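A Thursday at the Irkdale Robotics Lab 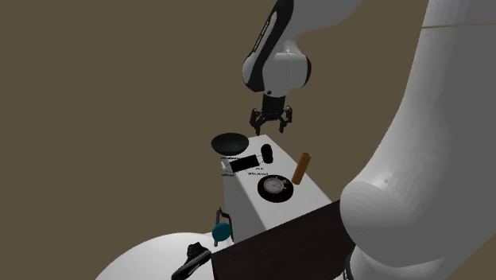 Vol. 10, No. 27 | Page 218

I had been looking forward to the Irkdale visit all summer, and the simulation room alone was worth the train ride! Dörte Rathjen met our group at the door and took us straight to the screens, where her team's test world was already up: a white table, a few objects on it (a black bowl, a clock, a tall orange-tan cylinder) and an arm with its gripper open over the lot.

Her question is a simple one to ask. If you train a robot only in a rendered world, how messy does that world have to be before the skill carries over to a real arm? Her group builds the same pick-up task again and again, changing the colors, the lighting and where things sit on the table, then runs the result on the hardware next door. The plain version of the task, called Drukley, came out of training with a real-world success rate of 27 percent. Jaltlow, the version with everything shuffled, reached 218 good grasps before the team stopped the run for the night.

Kamonchanok Onsri handles the camera side, and I could have listened to her all afternoon. She moves the virtual viewpoint too, so that parts of the robot can block much of the view, and she thinks this matters more than the colors do (Dörte disagrees, cheerfully). We got 30 minutes with her and I filled four pages of my notebook.

After coffee we walked over to the Ansari building for the hardware demo. The talk there was shorter, with good questions from the back row about cable wear. The next open day is in September, and I have already put my name down.

August 2018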